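3.2 Study sites and container survey

The survey covered two municipal reuse depots, Skevetham and Ekcombe. Both accept small household goods from residents, sort them on site and pass them on to charity shops or to scrap dealers. Skevetham is the older of the two and takes most of its goods by car. Ekcombe is next to a bus garage and gets a larger share of walk-in donations, which tend to be lighter and arrive in bags.

We recorded 3,328 donated items during May. Each item was given a category, a weight class and a container type at the point where it was first set down. Of these, 1,317 were logged at Ekcombe and the rest at Skevetham. Items that came in as matched sets (cutlery, glasses, board games with all pieces) were entered as one item. Broken sets were entered piece by piece, following the rule used by Salehi in the earlier glassware study.

Container type was coded as open bin, lidded bin, bag, or none. Staff at both depots had strong views on lids. At Skevetham lids had been dropped altogether two years before the survey, and the sorters told us they would not go back to them. At Ekcombe lidded bins were still used for textiles — mostly to keep dust off — but open bins had taken over for everything else. An open rectangular bin can be set on an ordinary tabletop and reached into from any side, and this was the property sorters mentioned most often in interviews.
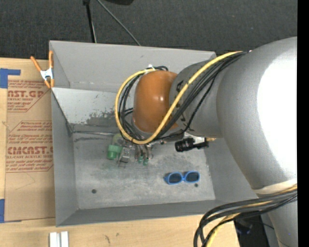

Figure 2. Open rectangular metal bin on a wooden tabletop.

Bin depth was not controlled. The depots bought containers at different times and from different suppliers, and we did not want to disturb normal work by replacing them. Depth was therefore measured for each bin in use and entered as a covariate in the model in Section 4. Bags were treated as having no fixed depth.

Sorting time was taken from the depot log sheets, which list a start and end time for each batch. A batch was left out if either time was missing or if the sheet had been filled in by more than one person. After these exclusions 700 batches remained. The Rusero index of mixing was then computed for every batch, using item category only. Weight class was tested as an alternative and gave a similar ranking of batches, so we do not report it separately.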